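Modcombe Library to open six evenings a week after £2,811 repair to heating

Thu 24 January

Modcombe Library will stay open until eight o'clock every evening except Sunday from the start of May, after work to replace the failed heating controls on the ground floor. The longer hours will apply to the main lending room, the study area and the two meeting rooms upstairs. The children's library will keep its present closing time of half past five.

The library has closed at five on most weekdays for the past two winters. The old controls could only run the heating for a fixed period each day, and the building became too cold for staff and visitors once it had switched off. The new controls allow each floor to be heated separately. They cost £2,811 including fitting, and were paid for from the library's own repairs budget.

The change follows a survey of library members in Modcombe, Peminham and the villages between them. A total of 456 people returned the form. Evening opening was the most common request, ahead of more study desks and a wider choice of large print books. Many of those who replied work in Brevdale and said they could not get back in time to use the library on a working day.

Borrowers from Peminham, which has had no library building of its own since the branch there closed, made up a large share of the replies. The mobile library will continue to stop at Peminham on its usual round, and its timetable is not affected by the new hours. Books borrowed from the mobile library can be returned at Modcombe, and the other way round.

The first hour of evening opening will be staffed in full. After six o'clock there will be two members of staff on duty, and some services will not be offered. Registration of new members, local history enquiries and the collection of books ordered from other counties will finish at six. Borrowing, returns, printing and the public computers will be available until a quarter to eight.
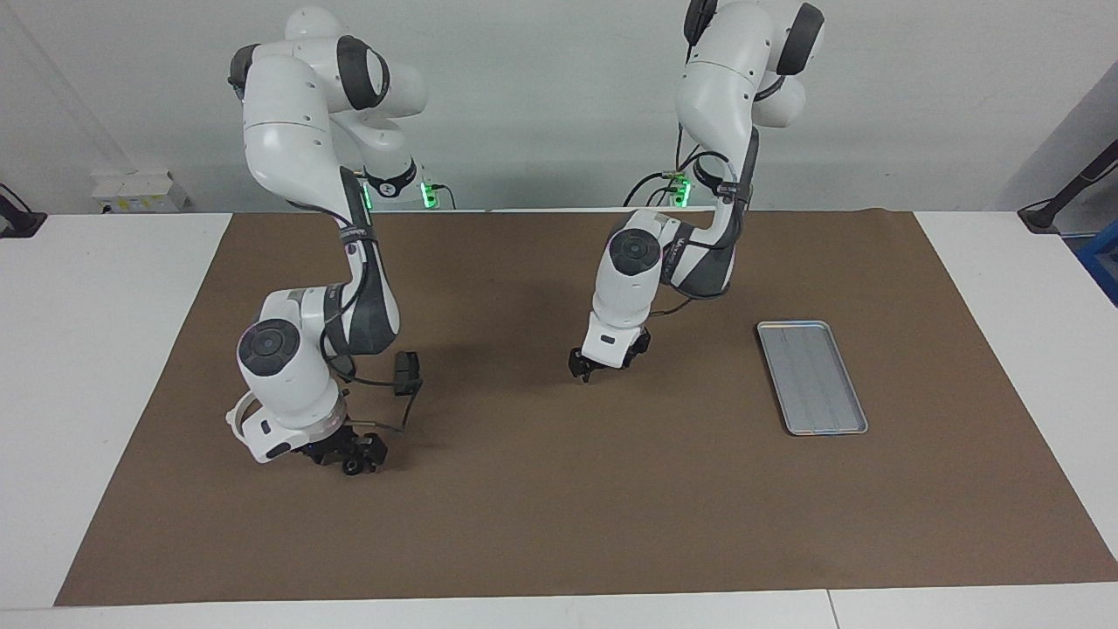 One Peminham reader who filled in the survey asked why local history should stop at six when that is the part of the library she most wants in the evening, and said she would gladly book ahead if it meant she could see the parish maps after work. The library has since agreed to hold a late local history session on the first Tuesday of each month, by appointment. Requests for particular maps or registers should be made at least 3 working days ahead so that they can be brought up from the store.

The two upstairs meeting rooms will be available for hire during the evening. Community groups will pay the same hourly rate as in the daytime. Bookings must end by a quarter to eight to leave time for the rooms to be cleared, and groups that need chairs or tables moved should say so when they book. The lift will be in use throughout. Groups that already have a regular daytime booking may move it to the evening without paying a change fee, provided they ask before the end of May.

The library is also adding 2,000 books to its lending stock. Most are adult fiction and cookery, with a smaller number of large print titles bought in answer to the survey. They will be put on the shelves in stages during the spring and can be reserved in the usual way once they appear in the catalogue. There is no charge for reserving a book held at Modcombe.

Fines and loan periods stay as they are. Books due back on a day when the library has previously closed at five may be returned up to closing time under the new hours without a fine. The returns box beside the Ren Street entrance will still be emptied every morning, and anything found in it then will be counted as returned the day before.

The car park behind the building will remain open until a quarter past eight. The side gate to Ren Street will be locked at six as it is now, so evening visitors on foot should use the front entrance.

Printed copies of the new timetable can be collected from the front desk at Modcombe and from the mobile library. Large print copies are available on request.

ENDS

Notes to editors

Modcombe Library is closed on Sundays and bank holidays. The new hours do not apply on bank holidays in May.

Press enquiries should be made to the library office during opening hours.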